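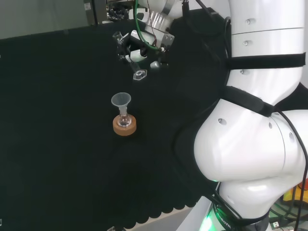

Home Courses Student projects Library Contact

Who pours now? Four weeks with the arm at Udosico
May 26, 2021
By a second-year lab technology student, Urkari

I picked Udosico for my workplace project for a very unscientific reason, which was that the bus stops outside. It's a small firm that prepares samples for other people's testing, so most of the day goes on getting stuff from one bit of glass into another bit of glass without spilling any. I had done two summers of that kind of work before and my wrists still remember it! So when I heard they were bringing in a robot arm to take over some of the pouring, I asked if I could spend my 4 weeks in April watching what happened to everybody else's day.

My tutor wanted a proper question, so mine was: what changes for the people at the bench when the arm does the transfers? I sat in with both shifts, kept a diary, had a chat with anyone who would put up with me over tea, and got to see the job log (with the client names taken out).

The transfer itself is dull to read about, but you need it for the rest. A round-bottom flask goes in a cork ring because it won't stand up by itself, a funnel goes in the neck, and a small vessel gets tipped over the funnel. A person does that in a few seconds while talking about their weekend. The arm is a lot slower, and somebody has to set the flask up where it expects to find it. The staff call this "laying the table", and I've pinched that for the rest of the report.

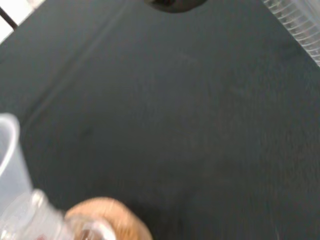

Bench top seen from the arm's wrist camera, mid-move.

What I had wrong going in was the idea that the pouring would go away and leave a gap, and people would fill the gap with something nicer. For the first fortnight there wasn't any gap at all. The log has 1,139 transfers down to the arm for April and 2,625 done by hand, and I'd guess a fair few of the arm's were done with a technician standing right next to it with their arms folded. You can't really start another job when you think you might be needed in a minute. One person told me she got more tired watching than pouring, and I believe her, I was yawning my head off and I was only there to take notes.

It got better once they stopped standing over it. The shift lead moved the labelling desk so it faced the arm, and after that people did their labels and just glanced up now and then. Nobody had planned that as part of the project, it was a desk being shoved across a floor, but in my diary it's the biggest change of the whole month.

The other thing was skill, and this is where the two shifts really disagreed. The early shift liked that new starters could be useful on their first morning, laying the table from a printed sheet. The late shift thought that was exactly the trouble. Pouring by hand teaches you how different liquids behave, how fast a funnel will take them, when to stop, and you only get that by doing it badly for a while. If the easy transfers all go to the arm, the beginners are left with the fiddly ones and no practice behind them.
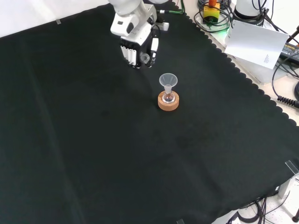 I've trained people on that bench for years, one of the late shift wrote in the margin of my draft, and I'd happily give the arm the boring ones tomorrow, but please put in your report that trainees should still pour by hand every day, even when it's slower, or in two years there'll be no one here who can tell when the machine has got it wrong.

So I've put it in, and it's my first recommendation. The second is about the rota. Laying the table and keeping an eye on the arm aren't on it anywhere, so they get done by whoever is kindest, and that was the same two people most days. Give it a name and a slot, and swap it round.

The manager's target is 2,000 arm transfers a month. I can't say if they'll get there and it wasn't my question, though I did ask what would happen to hours if they did. The answer was that no one's hours would be cut this year. People had heard that already and mostly believed it, but several wanted it in writing, and when I finished they hadn't had it yet.

Things I'd do differently: start the diary before the arm arrives (I've got no "before" except what people remembered), and spend more time with the late shift, who I only saw properly in the last week because of my bus. I'd also like to go back once the new starters have a few months behind them and ask them to pour something by hand. Udosico have said yes to that, so I'm hoping it can be my third-year project.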